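Caderno de oficina – roupa, camas e cabides
Quartos modelo, Cluneretti

Continuo a escrever em português porque é a língua da equipa, e peço desculpa pelos erros. Quem encontrar uma palavra errada pode corrigir a lápis por cima, não me ofendo.

Ponto de partida de hoje: a ficha de arrumação do quarto grande. A versão que está pendurada na rouparia diz só "pendurar a roupa do hóspede" e depois passa logo para as almofadas. Para uma pessoa que já trabalhou em hotel isto chega. Para quem começa, não chega. Na última formação cada um pendurou a camisa de uma maneira diferente, e duas peças ficaram com o ombro marcado por causa do cabide mal posto.

Então estou a reescrever a parte da roupa. O resto da ficha (casa de banho, cortinas, secretária) fica como está até novembro.

Material usado de manhã:
– capa de edredão branca, lisa, do lote Garnbridge
– almofadas brancas do mesmo lote
– cabides finos, pretos
– cabides de madeira com ombro largo, três que sobraram do armário velho
– peças leves para treino, de várias cores
– vaporizador pequeno Lalitel

Sobre o edredão. Este tecido mostra tudo. Se uma pessoa se senta na cama para apertar o sapato, fica a forma dela. Por isso a regra passa a ser: a cama faz-se primeiro, alisa-se com a mão aberta do centro para fora, e só depois se põe a roupa em cima, na zona dos pés. Experimentei também dobrar a roupa na cadeira, mas o assento é curto e as mangas caem para o chão. Nos pés da cama há espaço para abrir a peça inteira.

Antes de pôr a roupa, passar o olho pelo edredão para ver se há cabelo ou fio. Hoje encontrei um fio azul que vinha de uma toalha. Toalhas azuis no saco separado, por favor, já escrevi isto em fevereiro e volto a escrever.

Sobre a peça. Estender com a frente para cima, gola virada para a cabeceira ou para o lado onde a pessoa trabalha melhor. Eu sou canhoto e prefiro a gola à minha direita, assim a mão forte fica livre para o gancho. Não vou pôr isto como regra, cada um vê. Os botões ou o fecho ficam abertos até meio. Com tudo fechado o cabide entra torcido, e com tudo aberto a peça foge quando se levanta.

Os tecidos finos escorregam sobre o edredão. Alisar a bainha não vale a pena nesta fase, ela volta a juntar-se assim que se mexe nos ombros. Perdi bastante tempo com isso de manhã, a puxar a bainha para baixo e a ver ela subir outra vez. Alisa-se no fim, já pendurada, com o vapor a um palmo.

Sobre o cabide. Comparei os dois tipos. O de madeira segura melhor o casaco pesado e dá uma forma bonita ao ombro, mas na camisa leve é grosso de mais: para entrar pela gola é preciso abrir quase tudo. O fino preto entra com facilidade. O defeito dele é que roda na mão, e quando roda o gancho prende na gola. Tentei segurar pelo gancho, pelo meio da barra e por um dos lados. Pelo gancho é o pior. Perto do meio dá mais controlo, mas a mão ocupa lugar por baixo do tecido. Ainda não decidi o que escrever na ficha.

Ordem que me pareceu melhor, por enquanto:
Levantar um pouco o tecido no ombro, junto à gola, com dois dedos.
Entrar com uma ponta do cabide nesse ombro, até sentir a costura.
Segurar ali. Levantar o outro ombro e entrar com a segunda ponta.
Endireitar o gancho no centro da gola.
Fechar o primeiro botão, levantar tudo pelo gancho, sacudir uma vez, pouco.

O passo do segundo ombro é onde a maior parte das pessoas puxa com força. Se a peça não vai, volta-se atrás e abre-se mais um botão. Não se puxa. Uma costura rasgada de hóspede custa mais do que todos os cabides da rouparia juntos, e ainda temos de escrever a carta. 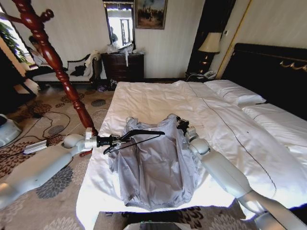
Cluneretti, 2024-07-21

Quarto grande, o da cabeceira preta com ornamento dourado. A peça cinzenta clara ficou aberta aos pés da cama, com o cabide preto por cima, junto da gola, e o tecido do ombro levantado numa prega pequena. É esta a posição que quero na ficha nova para o começo do movimento. A bainha está franzida em baixo, como escrevi antes, e assim pode ficar até ao vapor.

O cinzento com um pouco de brilho vê-se bem sobre o branco, o que ajuda para ensinar. Com a camisa branca de treino ninguém via onde acabava a manga e começava o edredão. Para a formação, usar sempre cor.

Uma dúvida sobre o vivo escuro do edredão. Se ele estiver direito, serve de guia para alinhar a roupa. Na posição de hoje corre em diagonal para quem olha do meu lado, e a tendência é pôr a peça torta para acompanhar a linha. Sugiro alinhar pela beira da cama e esquecer o vivo.

As duas almofadas ficam encostadas à cabeceira durante todo o trabalho. Houve quem as tirasse para ganhar lugar, mas depois vão parar à poltrona e a cama tem de ser feita duas vezes. Também não usar a mesa de cabeceira para pousar cabides, que ali já estão o candeeiro e o telefone. Os cabides livres esperam no varão do armário, com o gancho para dentro.

A peça tem etiqueta interna 3022 no inventário de treino. Na folha estava escrita como "casaco", eu mudei para "peça leve, cinzenta" porque uns dizem camisa e outros dizem casaco e não vamos discutir isto toda a semana. O inventário vai agora em 136 linhas, contando as toalhas.

Por fazer:
– pedir à Frota mais quatro cabides finos iguais aos pretos, sem barra de borracha
– experimentar a mesma ordem com uma peça de gola alta, que não abre à frente
– ver se o vapor deixa marca de água no tecido com brilho (testar primeiro por dentro da bainha)
– passar a ficha a limpo, letra maior, e trocar a que está na rouparia
– devolver os três cabides de madeira ao armário dos casacos

Nota para quem abrir o quarto amanhã: a janela pequena fecha mal, é preciso levantar o puxador antes de rodar. O vaporizador fica na prateleira de baixo, vazio de água.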